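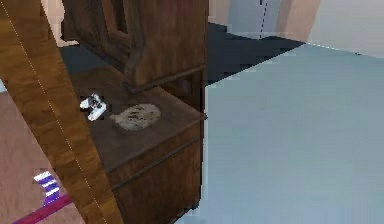 2023-02-04, simulation bench, notes by Fereshteh

Third stop of the pick task in the cabinet room. I write it down properly now, because until today we only talked about it in the corridor and each of us remembers it a little differently.

What happens: the arm plans a reach to the ledge of the cabinet, under the upper part. The target is the flat oval thing with the brown flecks (in our object list it is "bread_flat", Lyle calls it the cookie). The approach is good until the last part. Then the wrist touches the lower rail of the upper part, the contact force goes over the limit and the controller does not stop. It continues to push for 5 seconds and only after this the episode is closed by the timeout. In simulation nothing is broken. On the real arm in Prullton it would be a safety matter, and for this reason I do not want to close it as "bad grasp".

What I checked:

The force limit is set in the config, I read it twice. The value is loaded, I printed it at start.

The collision shape of the cabinet is simpler than the visible one. The rail is not in it as a separate part, it is merged with the panel behind. So the planner believes there is more free space under the upper part than there is. This explains the touch but it does not explain the missing stop.

The stop signal is sent. I see it in the log of the Kovau bridge, 3 times in one run. The controller side receives nothing. Ingvild thinks the message queue is full, as the camera topic uses the same one. I made the queue length 2000 and the stop came, but late, so I put it back. A longer queue is not a repair.

Also tried: target moved nearer to the front edge of the ledge. 6 runs, no touch. I mention it only so that no one reports this as a solution - the fault is still there, we simply do not meet it.

The small white object on the left of the target is not part of the problem. Rajkumari asked if the gripper catches on it. I removed it and the result was the same, then I put it back in its place.

To do:
- stop signal on its own channel, not together with the camera (Ingvild)
- new collision shape for the cabinet, with the rail (me)
- ask Fatemeh if the Prullton arm has the same bridge version. Until she answers, no reach under any shelf on the real arm, also not at slow speed.

Logs are in the shared folder, under "ledge_stop". The first run has a wrong seed in the file name, please do not rename it, the script looks for this name.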